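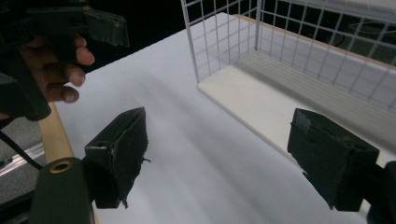
# Chapter 4: Tables and Worktops

A table is the part of a room that people touch most, and in many workplaces it is the first thing to be bought and the last to be replaced. This chapter deals with flat working surfaces: how high they should stand, what colour they should be, how they are lit and how they are looked after. Chairs and stools are covered in Chapter 5.

By the end of the chapter you should be able to:

- choose a table height for seated and standing work
- explain how surface colour affects what a worker sees
- plan the position of a lamp
- write a simple cleaning routine

## 4.1 The Erthorpe workroom

We shall come back several times to one room. Ekrem Kılıçarslan runs a small repair workshop in Erthorpe, where customers leave radios, clocks and kitchen scales. When he took over the lease in December he had a budget of 2,000 pounds for furniture. He bought two long tables from Gonell and a set of shelves from Yüksel, and spent 200 pounds on lamps.

The tables were the right size for the room but he had trouble with them in the first month. Small screws rolled off the back. The lamps stood behind the worker, so that hands and tools threw a shadow over the job. By late afternoon on a Friday the tops were covered with parts from several jobs and it was hard to say which part belonged to which.

None of these faults needed new furniture. He fixed a low strip along the back of each table, moved the lamps to the side opposite the working hand, and set a rule that the top is cleared for the last 15 minutes of the day.

## 4.2 Light tops and dark tops

Small dark parts show up well on a pale surface. Pale tops also show marks early, so spills tend to be wiped up sooner. Their drawback is glare. A glossy white top under a strong lamp is tiring to look at, and a matt finish should be chosen where close work goes on for more than 20 minutes at a time.

Dark tops hide stains and reflect less light. They suit work with glass, white card and pale cloth. In a mixed workshop the usual answer is a pale table with a dark mat that can be laid down when needed.

**Shadow.** Any object held between the lamp and the table throws a shadow. A single small lamp gives a hard edge. A wide lamp, or daylight from a large window, gives a softer one.

> **Activity 4.1**
> Place a coin on a sheet of white paper and hold your hand over it. Move a desk lamp to the left, to the right and then behind you. Note each time whether the coin is in shadow.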